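Dosenpfand nach einer Veranstaltung zurückgeben

Nach einem Vereinsfest oder einem Turnier bleiben schnell mehrere Säcke mit Getränkedosen stehen. Wer sie unsortiert zum Supermarkt bringt, steht lange am Automaten und nimmt einen Teil wieder mit nach Hause. Mit etwas Vorarbeit geht es schneller. Die Anleitung geht von etwa 400 Dosen aus, wie sie bei unserem Hallenturnier im März angefallen sind.

Was man braucht

Stabile Säcke, einen Eimer, Handschuhe, einen langen Tisch und eine Kiste für Problemfälle. Dünne Müllbeutel reißen beim Tragen.

1. Restflüssigkeit ausgießen

Jede Dose über dem Eimer umdrehen und kurz abtropfen lassen. Zigarettenkippen und Zitronenscheiben müssen raus. Ausspülen ist nicht nötig, bei Limonade lohnt es sich aber, wenn die Säcke über Nacht im Auto bleiben.

2. Pfandzeichen prüfen

Auf Dosen aus dem deutschen Handel steht das Pfandlogo meistens neben dem Strichcode. Dosen aus dem Ausland haben es in der Regel nicht und kommen in die Wertstoffsammlung. Bei uns waren das vor allem Dosen, die Gäste selbst mitgebracht hatten.

3. Verbeulte Dosen aussortieren

Eine Delle macht dem Automaten meist nichts aus, solange der Strichcode lesbar ist. Stark zerdrückte Dosen gehören in die Kiste.
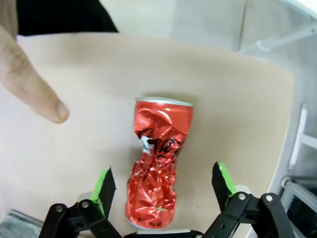 Rote Aluminiumdose, in der Mitte stark eingedrückt

Manche lassen sich wieder in Form bringen: mit beiden Daumen von den Seiten gegen den Knick drücken und die Dose dabei langsam drehen. Vorsicht an aufgerissenen Stellen, das Blech ist scharf. Nimmt der Automat die Dose trotzdem nicht, an der Kasse oder am Infoschalter fragen. Ist das Pfandzeichen noch zu erkennen, kann das Personal sie von Hand annehmen.

4. Säcke füllen

Nicht ganz voll machen, sonst lassen sie sich nicht zubinden. 300 Dosen in einem Sack sind leicht genug zum Tragen, passen aber kaum durch eine Autotür. Wir verteilen die Menge deshalb auf fünf Säcke. Glas und PET-Flaschen getrennt halten.

5. Rückgabe planen

Vormittags unter der Woche ist es am Automaten ruhig. Bei großen Mengen vorher im Markt anrufen, denn der Auffangbehälter ist irgendwann voll und muss geleert werden. Den Bon möglichst am selben Tag einlösen und den Betrag gleich in die Abrechnung eintragen. 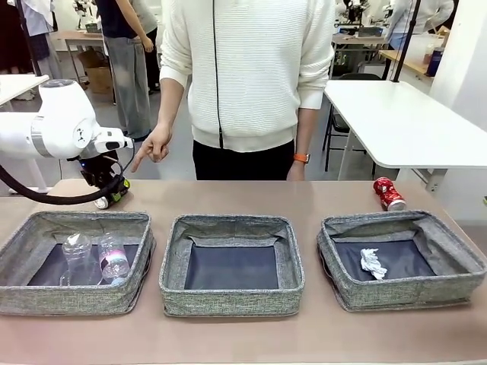 Tomomi Koyama schreibt dazu: Bei uns hat es geholfen, schon beim Ausschank zwei Tonnen aufzustellen, eine für Dosen und eine für den Rest. Auf die Dosentonne haben wir groß »Bitte nicht zerdrücken« geklebt. Beim nächsten Fest war die Kiste mit den Problemfällen fast leer.

Den Zettel am besten laminieren. Auf nassem Papier ist die Schrift nach einer Stunde verlaufen.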